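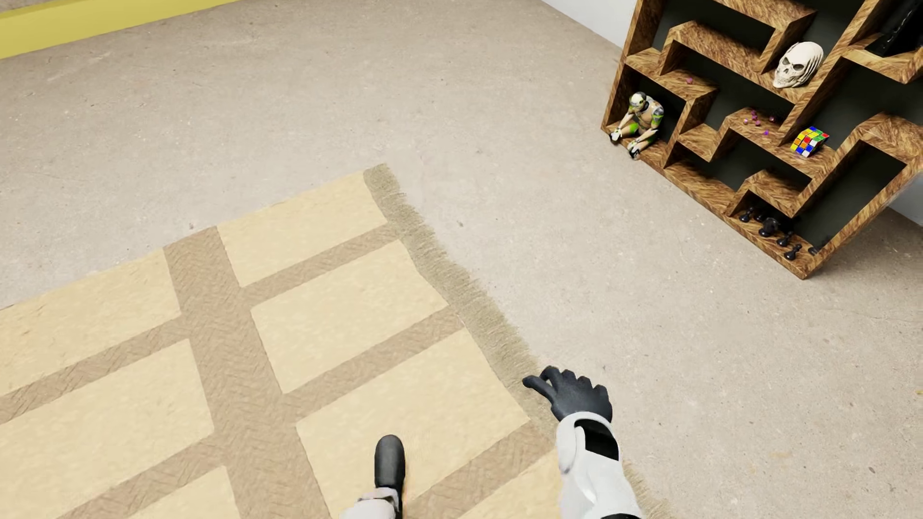
Chapter 7
Setting Up a Humanoid in the Simulator

A humanoid robot needs upkeep even when it exists only as a model. Joints are given wrong limits, cameras are mounted at the wrong angle, and floors are loaded a little too high or too low. In this chapter you will take one machine, the Takunari walker, and bring it from a fresh install to a state where it can be trusted to cross a room.

The work is done in the Belemeck home, a furnished model supplied with the course files. Load the home first and the robot second. If the robot is loaded first, its feet are placed before there is a floor under them, and the balance controller starts with a bad reading. 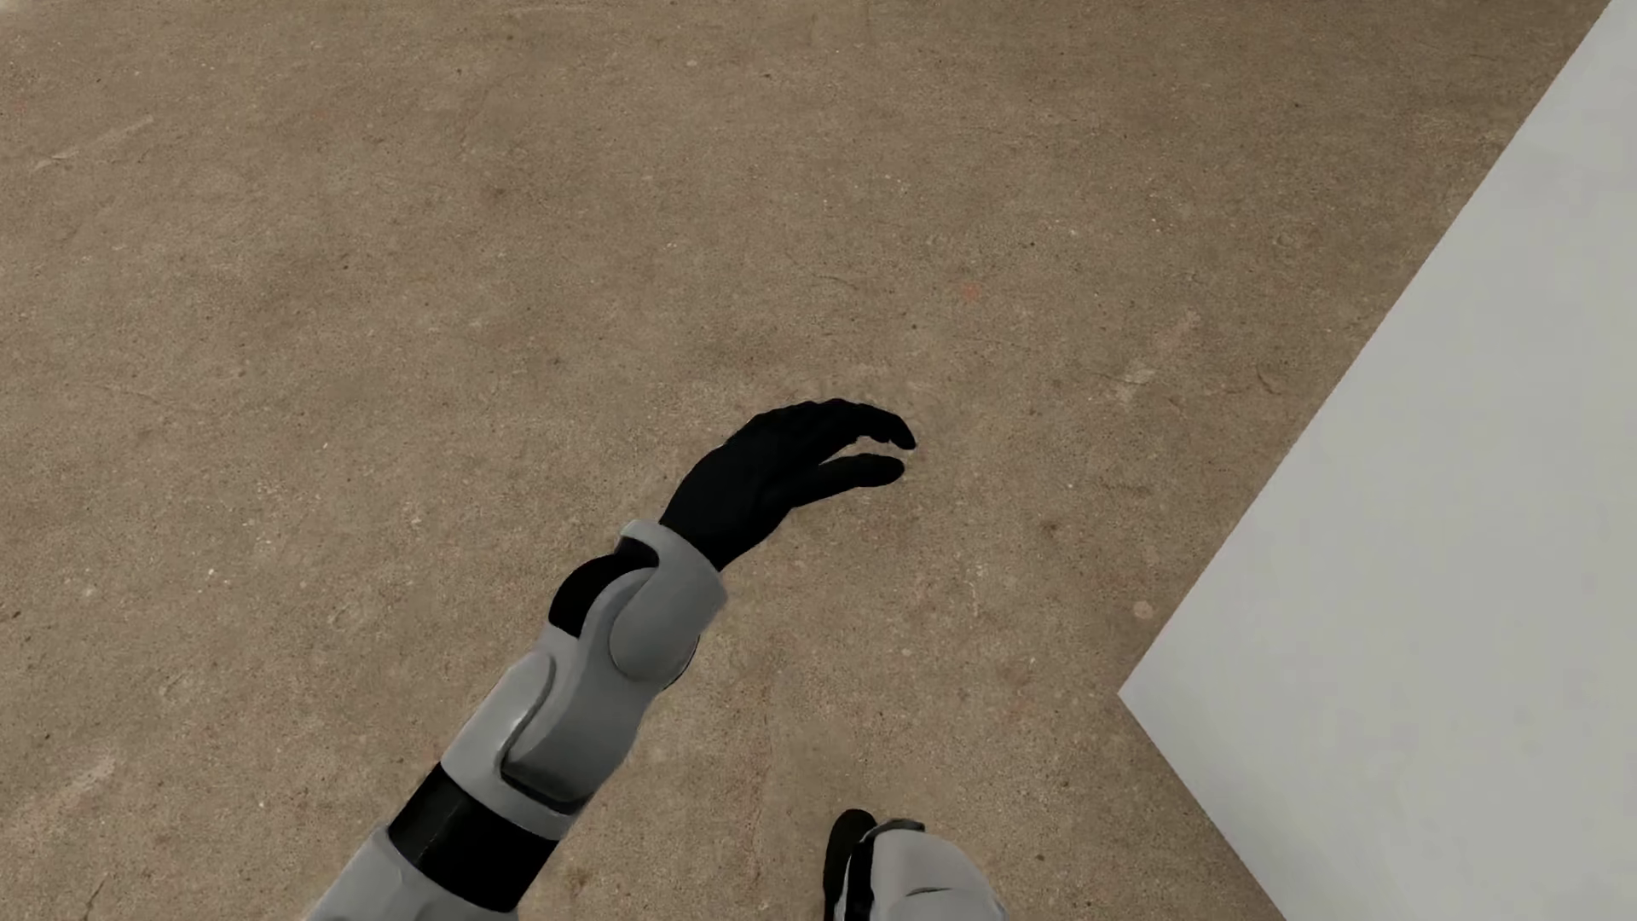 Begin with the arms. Set each joint to its zero position, then move the joints one at a time, starting at the shoulder and ending at the fingers. Watch the wrist with care – a wrist turned the wrong way will still pass the automatic test, and you will not notice the fault until the hand tries to pick something up. Keep a log of every value you change. The sample log for this chapter, kept by Auður Toft, runs to 186 lines.

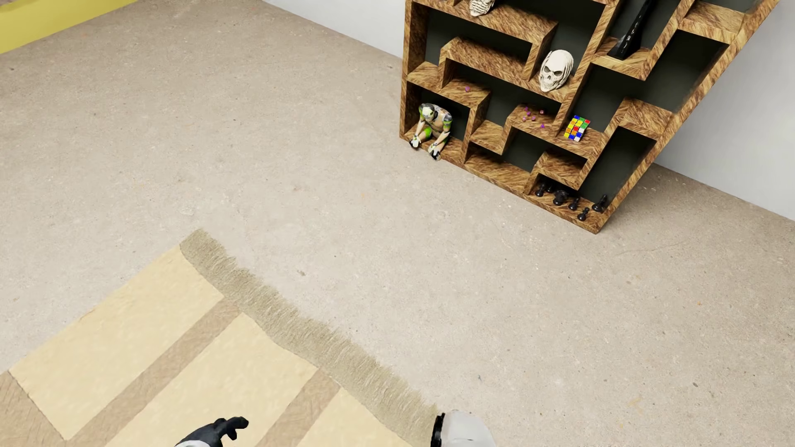 Camera setup comes next, and it takes longer than the arms. The view must cover the hands and still reach far enough ahead to be useful. Fixed objects make good references. In the home, the row of black chess pieces at the bottom of the wooden shelf serves well, as does the fringe of the rug, which gives a long edge to check against the floor. Adjust the tilt, save the file, and reload before you check again. A change that has not been reloaded has no effect on the view.

Walking is tested last. Run the gait for 500 steps on bare floor before you let the robot near a rug.
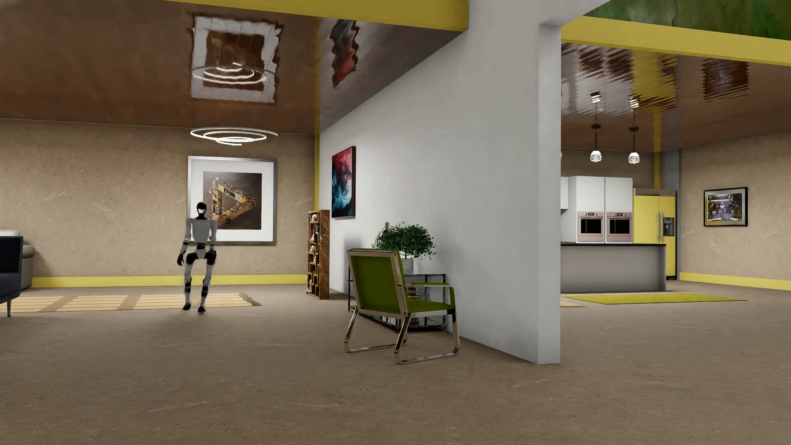

Figure 7.1 The walker in mid-stride in the living area, with the kitchen to the right.

Section 7.1 covers the joint file and its 230 entries. Have the file open as you read, and make a copy of it before you change the first value.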